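Search this site Search Advanced search

Floor Condition and Cable Routing in Mock Kitchen Cells: Proposed Practice for Mobile Two-Arm Platforms
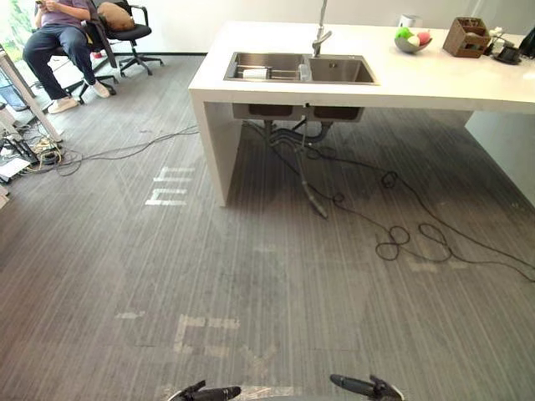 Lamduan Chaiyaporn
Limsakul Laboratory for Service Robotics, Corkorness
Manuscript received 10/05/2025

4. Floor and Perimeter Practice

Figure 1. Test area with island counter, sink plumbing and floor cables, seen from the head of the platform. Worn tape marks remain on the carpet to the left of the island.

4.1 Scope

This section covers the floor of the cell and everything that rests on it or hangs to within reach of it. Countertop layout is treated in Section 5. The rules apply to wheeled platforms with two arms operating in rooms that people also use for desk work. They do not apply to fenced cells, where existing site rules take precedence.

4.2 Classes of floor object

We sort floor objects into three classes. Class A objects are fixed and appear in the map, such as counter panels and table legs. Class B objects move on their own wheels or are moved by people during a session; office chairs are the usual case. Class C objects are flexible. Cables and hoses belong here, and the class is the hardest to handle because the shape on the floor changes without any person intending it.

Figure 1 includes all three. The gray hose under the sink leaves the plumbing and ends on the carpet in front of the counter. Black cables cross the same area and form several loops before continuing to the right. A range sensor mounted above cable height will report this area as free. Under our scheme it is marked as Class C regardless of what the sensor reports, and the base is not permitted to enter.

4.3 Cable routing

4.3.1 A cable that must cross a travel lane shall do so once, at a right angle to the lane, under a ramp.

4.3.2 Slack shall be taken up at the wall or table end. Slack shall not be stored on the floor as loops. Where a loop cannot be removed before a session, the keep-out region is drawn around its outer edge with a margin of 100 mm.

4.3.3 Equipment clusters beneath tables shall be held in a tray. The cluster at the left of Figure 1 sits below the table frame, and thin cables run from it across the carpet to the outer side of the island end panel. A run of this type counts as a lane crossing and falls under 4.3.1.

4.3.4 Hoses beneath an open sink shall be clipped to the plumbing or the panel. The open space under an island is attractive as a turning area for a small base and should be assumed to be in use unless it is blocked in the map.

4.4 Tape marks

Tape on carpet serves as a start pose, a chair position or a station boundary. Old marks are seldom lifted when a layout changes. In Figure 1 there are bracket shapes in white and in faded beige, an X and several fragments of residue, and the picture alone does not establish which of them are current. Two operators can place the base on different marks and both log the start pose as correct.

The Kirkard planner stores the start pose as an offset from the nearest mark chosen by the operator. A review of 2868 session logs from our own cell found 7 distinct offsets filed under one station name. The spread was small enough that no run was rejected, but it entered the arm calibration as unexplained error. We therefore require that each mark carry a printed station code, that one color be reserved for current marks, and that retired marks be lifted the same day, residue included.

4.5 Seated persons

A person seated inside the cell is treated as a Class B object with a larger margin. The margin covers the full reach of the feet and the wheeled base of the chair. A person looking at a phone or a screen is assumed not to be monitoring the platform, and base travel speed is limited accordingly. Unoccupied chairs receive the same margin as occupied ones. The Zorero tracking module does not separate the two reliably when the backrest is turned toward the sensor, and we found no benefit in trying to recover the lost floor area.

4.6 Session check

The floor check is done on foot before the arms are enabled. The operator confirms the start mark by its code, walks each travel lane, and compares Class C regions with the map. Small loose items on the carpet are picked up. The check is repeated after any chair has been moved across a lane. Since August the completed form has been stored with the session log, so that later users of the data can exclude runs with an open item.

We use cookies to improve your experience. Accept all Manage preferences

Contact | Copyright Limsakul Laboratory | Back to top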